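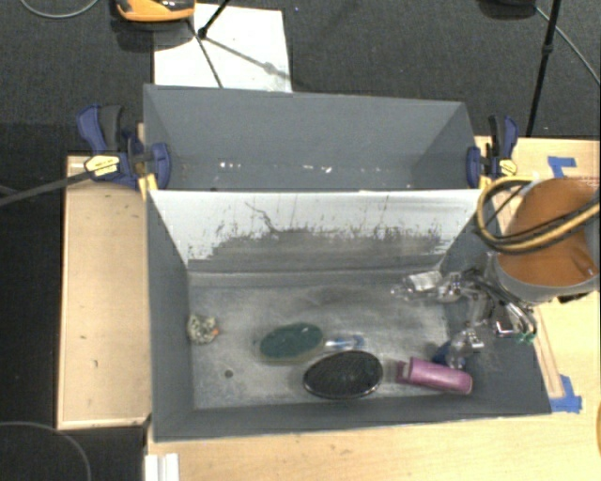
Cleaning and sorting hairbrushes with a two-compartment bin

This method suits a household with several brushes or a small salon that washes them in batches. It uses one bin with a divider: used brushes go in the front compartment, cleaned brushes in the rear. The rear compartment must be empty before you start.

What you need

A two-compartment bin with sloping sides
A wide-toothed comb or a brush-cleaning rake
A washing-up bowl
Mild shampoo
An old toothbrush
Two dry towels

Step 1. Prepare the bin

Stand the bin on a table with the larger compartment facing you. Wipe out both sides with a damp cloth and dry them. Painted bins shed small chips along the divider once the surface has worn, and these catch in bristles, so go along the foot of the divider with a vacuum nozzle. Scuffing on the divider wall is cosmetic and can be left. Flaking paint should be rubbed back and recoated before the bin is used for clean items.

Step 2. Load the front compartment

Lay the brushes flat in a single layer. Do not stack them, as the bristles of one will bend under the weight of another. Small loose items such as hair ties and clips go to the far left.

Step 3. Remove the hair

Take one brush at a time. Push the comb in at the base of the bristles and lift towards the tip, working from the edge of the head to the centre. Cut matted hair with nail scissors – never pull it out by force, particularly on a cushioned head.

Step 4. Wash

Put 2 litres of lukewarm water in the bowl with a teaspoon of shampoo. Plastic brushes without a cushion may be soaked for ten minutes. Cushioned brushes and wooden handles must not be soaked: dip the bristles only and scrub between the rows with the toothbrush. Rinse under a slow tap with the head pointing down.

Step 5. Dry

Shake off the water and lay each brush bristles down on a towel. Leave overnight. A cushioned head holds water behind the pad, so press it gently the next morning and leave it longer if any comes out of the vent hole.

Step 6. Transfer

Place dry brushes in the rear compartment, handles all pointing the same way. Return them to the drawer or station when the front compartment is clear.

Frequency

Every 3 weeks is sufficient for brushes used once a day. Brushes used with hairspray or dry shampoo need a weekly wash; Sunday evening allows the full night for drying.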